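Home Guides Kitchen Laundry Storage Kids Contact

How to fold a drawstring bag so it stays folded

Every household I know has a heap of drawstring bags, and no household I know ever bought one. They arrive with trainers, with swimming lessons, with a fun run somebody else in the family did. Ours lived on a hook in the hall until the hook came out of the wall, at which point I was told to do something about it.

I had 16 of the things. Folding them is harder than folding a T-shirt, as the cloth is slippery and the cords have plans of their own. The method I use now takes less than 2 minutes a bag, and I learned most of it from Kwan-ho Choi, who packs kit for a junior football side and has no patience with cords.

What you need

A clear bit of table, the bag, and one elastic band if the fabric is very slithery. You can buy special clips. I did, from Hernier, and they are now holding the crisps shut.

Step 1. Empty it

Turn the bag upside down and shake it over the table. Then put your hand in and feel along the bottom seam, where the hair grips and raisins live. If there is a zipped pocket, check that too. I washed a bus pass in January and it came out as a sort of porridge.

Step 2. Get the twist out

A bag that has been hanging up will have wound itself round at least once. Hold it up by the gathered end and let the rest drop. Give it a small shake and wait for it to stop turning, then run your free hand down the sides to find the seams.
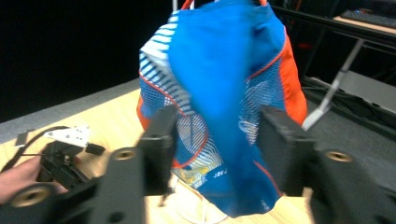

If you lay it down still twisted, you will end up with a lump in the middle and every fold after that will be sulking. Mesh panels are the worst for this – they catch on themselves. Pull them flat from the corners, gently, or you'll put a finger through.

Step 3. Open the neck

Pull the gathered top apart until the opening is as wide as the bag itself. Tug the cords back through so that they are the same length on both sides. Lay the bag on the table and smooth it from the bottom up, pushing the air out of the top.

Step 4. Fold and tuck

Lay both cords down the middle of the bag. Fold the left side in over them, then the right, so you have a long strip. Roll it up from the bottom, quite tightly. When you get to the neck, fish out one loop of cord, wrap it round the roll and tuck the end under itself.

Chia-hao Yu swears by folding into a square instead. His look lovely for an afternoon.

Step 5. Put them away standing up

A shoebox does well. Stand the rolls on end and you can see which is which without digging. Put the ones you use most at the front, and be firm about the ones with holes.

Mine have stayed rolled since spring, apart from the swimming one, which is on the floor by the door as I write.

Related guides

Folding a fitted sheet, more or less
What to do with nearly 49 carrier bags
Getting felt tip out of a rucksack
Wall hooks that stay in the wall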